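Minutes, floor meeting, Collgate returns and sorting, 09/02/2023
Held in the break room, upstairs
Notes by me again, since my name was still on the sheet from August

We started late (the coffee machine was doing its thing) and skipped the reading of the last minutes, which everyone had read or said they had. First up was the clearing bench, the table with the two arms that is meant to take over picking cans and cups out of the returned lunch trays.
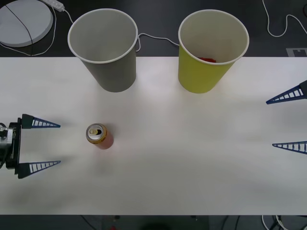
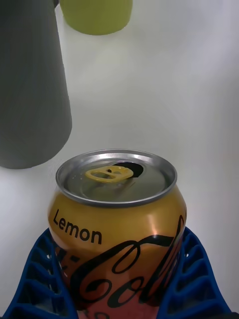
Živko Hodžić ran through where the bench stands. He's been the one training on it and he is way more cheerful about it than he was in the summer! Cans are going well, he says. Paper cups are slower, and a cup with something left in the bottom still gets passed to a person, and he wants it to stay that way for now. I asked what happens when a can isn't empty and he said "you get a towel." So towels are on the supply list.

Next, who does what. This took up most of the meeting, so I'll try to be fair to everybody. The plan from the office is that the morning sorting crew goes from four people at the belt to two, with the other two moving to checking and the wash line. Nobody's hours get cut, and I was asked to write that down in plain words, so there it is: no hours get cut. Pay grade stays the same through the changeover. What happens after the changeover was asked three different ways and we got the same answer each time, that it will be looked at when the Prusby site has finished its own switch. A few of us weren't thrilled with that. I wasn't either, and I said so.

The wash line folks brought up that they already have enough people and not enough room. Fair point. We walked down and looked after the meeting, and yes, two more bodies at that sink is going to be tight. Živko thinks one of the two could go to the bench instead, as a second trained person, so he can take a vacation at some point. I liked that a lot. Carried to the office as a request.

Training. Right now it's a half day with Živko and a binder from Lappalainen. The binder is hard going (I took it home, I gave up at the chapter on resets). We agreed he'll write up a one-page version with the stop button, who to call, and what you can wipe down yourself. He would like everybody to stop leaving personal drinks on or near the bench. I know, I know. It was mine once.

Counts. The belt crew handled 1499 trays last week by hand and the bench did 305. Somebody wanted to know if those numbers are going to be used to compare people to the machine. The answer was no, they're for planning the shifts. We asked for that in writing and it's supposed to go up on the board by the time clock.

Noise came up too. The bench is quieter than the belt, which has been here since 1987 and sounds like it. A couple of people said they actually miss being able to talk across the belt now that the crew is getting spread out, and could we at least line up the breaks. Yes! Easy one. Breaks for belt, wash line and bench will be at the same time starting with the next schedule.

Plustside is still late with the new floor mats. I've called, I'll call again.

To do
Živko: one-page sheet, and a name for the second trained person
Me: towels, mats, the notice about counts
Office: answer on the wash line, and on pay after the changeover

Next meeting same place, and whoever took the good stapler from the break room, please bring it back.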